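Counting Laps, Counting Liters: How Fuel Windows Decide the Betside 800

Endurance racing is usually sold on top speed and driver changes. The result is more often settled by a fuel number that was worked out before the cars left the garage.

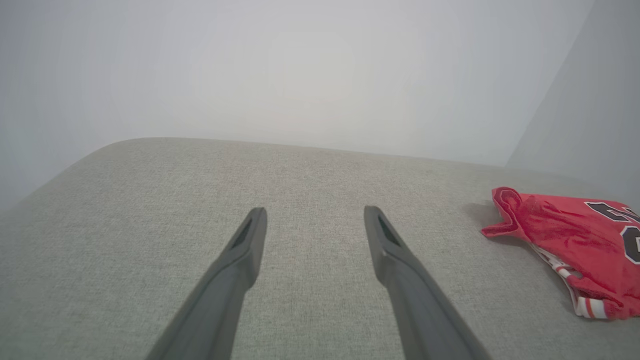 Words: Staff Writer, Technical Desk
28 Feb 2020 | Features | Endurance

The Betside 800 is an 800-kilometer race with no class for hybrids and no limit on the number of stops. Cars carry what the tank holds, burn it, and come in for more. On paper that makes it one of the simpler events on the Murnex Endurance Series calendar. In practice the engineers rate it among the hardest to plan, and the reason is the length of the lap.

A short lap gives a team many chances to stop. If the tank runs dry 26 laps into a stint, the car can come in on lap 25 and give up very little. Betside has a long lap, with two full-throttle sections joined by a slow middle sector, and a stint there is counted in far fewer laps. A car that falls half a lap short of its target must stop a full lap early. Do that at every stop and the car needs one more visit to the pits than its rivals, late in the race, when there is no time left to win it back.

The first figure an engineer wants is consumption per lap at race pace. This does not come from qualifying, where the car is light and the engine map is at its richest. It comes from long practice runs on used tires with a full tank. Fortin, which runs two cars in the series, does its baseline runs at the August test and treats anything measured before the tires have settled as noise. Those laps are logged but left out of the average.

Weight is the next correction. A full car burns more per lap than an empty one, as it takes more work to haul out of the slow corners. The difference on a single lap is small. Across a stint it is enough to move the last lap from safe to doubtful, so the better teams do not use a flat average at all. They use a curve, high at the start of the stint and lower at the end, and compare the live reading against that.

Then there is the live reading itself. A fuel flow meter drifts with temperature, and the engine control unit's own estimate, built from injector opening times, drifts in a different way. Teams run both. At each stop the amount that went in through the hose is compared with the amount each system believes was used, and a correction factor is carried into the next stint. By the third stop the two should agree closely. If they do not, the usual practice is to believe the hose.

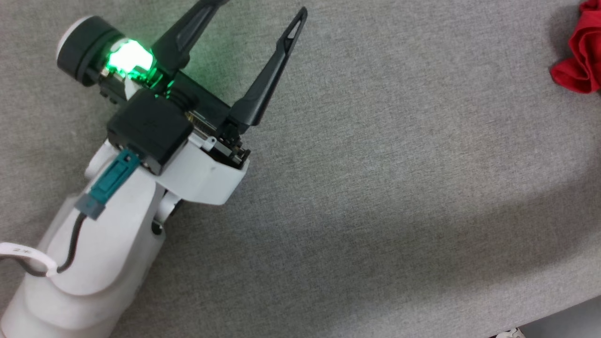 Saving fuel is the driver's part of the job. The main method is lift and coast: the driver comes off the throttle before the normal braking point and lets the car roll. At the end of a long straight this costs very little time, as the car is close to its top speed and drag is doing part of the braking. In the slow sector it costs a lot and saves almost nothing. A driver told to save 20 meters on each approach will do it only on the two long straights, and the dash display at Fortin shows a lift marker for those two places alone.

Short shifting is the second method. Changing up early keeps the engine in a part of its range where it makes less power but uses less fuel for each unit of work. The Bornari V6 used by several customer teams responds well to this. Its torque curve is flat through the middle, and the lap time loss is modest. Engines with a narrow power band respond poorly, and teams that run them tend to leave the shift points where they are and ask for more coasting.

A leaner engine map is the third, and it has a cost that does not show up in lap time. Lean running raises exhaust temperature. Over a sprint this hardly matters. Over a full race it shortens valve life, and on turbocharged engines it adds heat to a housing that already has plenty. Most suppliers set a limit on how long the leanest map may be used, and some lock it out after that.

Safety cars upset all of this. A neutralized lap uses a fraction of the fuel of a racing lap, which stretches the stint, but it also bunches the field and makes a stop cheap. The choice is whether to take the cheap stop at once or bank the extra range. At Betside the pit entry closes for the first lap behind the safety car, so a team that has already run deep into its stint may have no choice to make. Some carry a reserve for that case - a margin of one lap at reduced speed - and accept the weight of it for the whole race.

Car 1157 of planning is the refueling rig. Series rules fix the hose diameter and the height of the tank, so flow is the same for everyone, and time at the rig depends only on how much is taken on. A final stop rarely needs a full tank. The last fill is worked out from the laps remaining plus the reserve, and a team that has saved well through the middle stints takes on less and leaves sooner. Tire changes may not begin until the hose is off, so every second saved at the rig is a second off the stop.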